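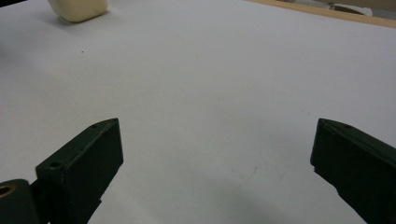

Please, please write something on suspenders, because I bought a pair for my brother's wedding and I have no idea if I'm supposed to sew buttons on the inside or the outside of my pants, and the wedding is in three weeks. So went the email that landed on Tuesday night, and I've had the same question (in calmer form) across the counter at least once a week since the holidays, so suspenders it is.

Inside or outside: both are fine. I know that's an annoying answer. Outside is the older look and you'll see it on work pants and some old-style dress pants. Inside is tidier, it disappears under a jacket, and if you take the suspenders off and wear a belt the next day, you won't have a row of buttons peeking out. For a wedding I'd go inside. The leather tabs fold over the waistband and button down behind it, and all anybody sees is the strap coming up over the top.

You need six buttons. Four in front, two in back. The front ones go in pairs, one pair per side, with the first button of each pair over the main crease or the front pleat, and the second one toward the side seam, about three inches along. The back pair sits on either side of the center seam, an inch and a half out each way. If your pants have been cut for suspenders there'll be a little rise at the back, sometimes split into a V, and then the buttons go near the two points. Check your tabs against the spacing before you thread a needle, because makers don't all agree! The Vetel ones have longer, narrower tabs and like the front buttons a touch closer together. I found that out on my own gray flannels and had to unpick the lot.

Use heavy thread. Regular shirt thread will hold for a while and then let go when you bend down to get into a car. Leave a small shank under the button, a toothpick laid across the top while you sew does it, so that the leather has somewhere to sit. And wrap the shank a few times at the end. If you don't sew, bring us the pants and the suspenders together (together!) and we'll do all six buttons for $12, normally in two or three days. Wedding season gets busier, so don't leave it until the Friday.

Now, clips. I used to be a snob about clips and I've gotten over most of it. A good clip with a decent lining on the jaws is fine for an evening, and it's the only choice if you're wearing rented pants, which you really can't go sewing buttons onto. What I don't like is a cheap clip on nice wool. The teeth chew little marks into the waistband, and once the weave has been bitten through there isn't much a tailor can do about it. If you've got clips already and you like them, fold a scrap of felt over the waistband first. It looks a bit odd up close, but who's looking up close? And please don't wear a belt at the same time. I won't say anything if you come in like that, but I will be thinking it.

Width is the next thing people ask about. The skinny ones are mostly elastic and they're cute on a teenager at a school dance. For a suit I'd stay near an inch and a half. Skinny straps under a jacket roll over on themselves and by dinner they feel like a cord. Wide straps lie flat across the shoulder and you stop noticing them, which for me is the entire reason to wear suspenders in the first place - no cinching at the waist, no hitching, and the pants hang straight from the front crease down.

About that hang. Pants worn with suspenders should be a little loose in the waist, enough to slide a flat hand in. If they're snug you've gained nothing. They also want to be a bit higher than most of us wear pants now, so if yours are cut very low on the hip, try them on with the suspenders before the big day and sit down in them. Low-rise pants pulled upward by the shoulders are not comfortable and I'll leave it there.

Adjusting: put them on, stand up normally, and set the sliders so they're level on both sides, somewhere mid-chest or lower. Then sit. If the back tugs, let out half an inch each side. I see a lot of people with them set far too tight, sort of hoisted. They're there to hold the pants where you put them, and that takes hardly any tension at all.

X-back or Y-back? Y-backs, with the leather patch between the shoulder blades, are what you'll find on most button suspenders, and X-backs on a lot of the clip ones. I find the Y stays put better on me. My shoulders slope, though, and a couple of our regulars with the same problem swear by the X, so try both. The patch on a Y should sit between the shoulder blades and not up at your neck. If it's riding high, you need a shorter back strap or a different size, and yes, they do come in sizes, even though the package always seems to say one size fits all. If you're over six feet two, ask for the longs. We keep them in the drawer under the pocket squares and they're the same price.

Colors I'm going to be bossy about. Suspenders don't have to match the tie. In fact I'd rather they didn't, a perfectly matched set looks like it all came out of one box (sometimes it did, we sell the boxes, and they make very nice gifts, so take this with a grain of salt). Pick something that gets along with the tie. Navy suspenders with a burgundy tie, say, or dark green with almost anything. White is for white tie and not much else. For a black-tie evening, plain black or plain cream silk and a jacket that stays on.

Care is easy. Don't put them in the washing machine, the leather will go hard and the brass will look terrible. Spot clean the straps with cool water and a drop of mild soap, blot with a towel, lay them flat. A dab of neutral shoe cream on the tabs a couple of times a year keeps them soft. And hang them up by the patch between wearings so the straps don't kink - I have mine on a hook behind the bedroom door.

What we have in right now: the Viltine barathea straps came back in January in navy, bottle green, a dull gold I like more than I expected to, and a gray-and-wine stripe copied from a pattern in their 1885 sample book. Those are $112 with leather tabs, and a card of six buttons comes with them. The Vetel cotton ones are a lot less and they're what I'd give somebody who isn't sure yet. We also found a small box of old shop stock from around 2000, all clip-on, all very loud, and I've put them in the basket by the register at the Ochoa Street store. Five dollars each. There's one with ducks that I'm hoping stays unsold long enough for me to take it home.

If you bought suspenders from us for the holidays and they've been sitting in the drawer because of the button thing, come by either Kokia store and we'll mark the six spots in chalk for free while you wait. Wear the shoes you'll be wearing with them if you can, it changes where the hem lands. Ochoa Street is closed Mondays as usual.

And to the person with the brother: inside, heavy thread, and do it this weekend. Send me a picture from the wedding!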